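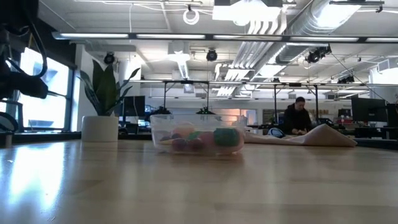
The arm stopped at cycle 412 with a following error on joint 2. That was the third stop in July, and the first one where I had the current log running, so I can finally write this up properly.

The job is a plain bin pick. Soft, coloured items go in a clear plastic bin on a light wooden table, and the arm takes them out one at a time. The endurance target is 1000 picks without a stop, and then 2000 if the first run goes well. We hadn't got past the halfway mark of the shorter one.

## What the log showed

Joint 2 current was normal on the approach and on the descent. It climbed on the retreat, only when the wrist was also turning, and only on picks from the end of the bin nearest the base. The controller did what it should: it saw the joint falling behind its commanded position, cut the motion and set the brakes. Nothing was dropped on that cycle.

My first guess was payload, which was silly. Everything in the bin is light. My second was the gearbox, and I spent most of an afternoon on that. I ran joint 2 by itself through its full range with the gripper empty, and the trace was flat both ways. Gerrit Van Dijk looked at the two plots side by side and asked where the cable went when the wrist turned.

It went behind the elbow. The cable comes down in a loop beside the arm, and I'd left the loop long so it wouldn't pull at full reach. On the near picks the arm folds up, the slack has to go somewhere, and with the wrist turning it was catching on the edge of the elbow cover. The joint then had to drag it free. Most of the time it did. At cycle 412 it didn't.

There was a shiny patch on the outer jacket at the spot where it rubs. I cut the power before handling it. The conductors tested fine for continuity, but I replaced the cable anyway.

## What I changed

- Moved the upper cable clamp closer to the elbow and shortened the loop.
- Put a Tredov sleeve over the section that rubs.
- Added a waypoint so the wrist finishes turning before the arm folds.
- Set a current warning on joint 2 well below the fault level.

The waypoint costs a little time per pick. Hamish MacKinnon would like it taken out once the new clamp has proved itself. I'd leave it in. If the sleeve wears through, I don't want the only protection to be a following error.

## The part that bothers me

I cleared the first two stops from the pendant and restarted, with no inspection in between. The message says "following error", and I'd got used to reading it as a tuning problem. A snagged cable gives the same message. With people working at the same table, a cable that lets go suddenly is a hazard in its own right, and so is an arm that has been pulling against one.

The rule on the bench now is that any joint fault means power off, a look along the full length of the cable, and a line in the book before restart. Gerrit wrote it on a card and taped it to the pendant.

## Still open

The near-end picks still draw slightly more current than the far-end ones. Some of that is just the pose. I'll log a full run with the new clamp and compare it with the joint 2 trace from the afternoon I spent blaming the gearbox. I also want to check the elbow cover for a burr, which means taking it off, and two of the screws are already rounded.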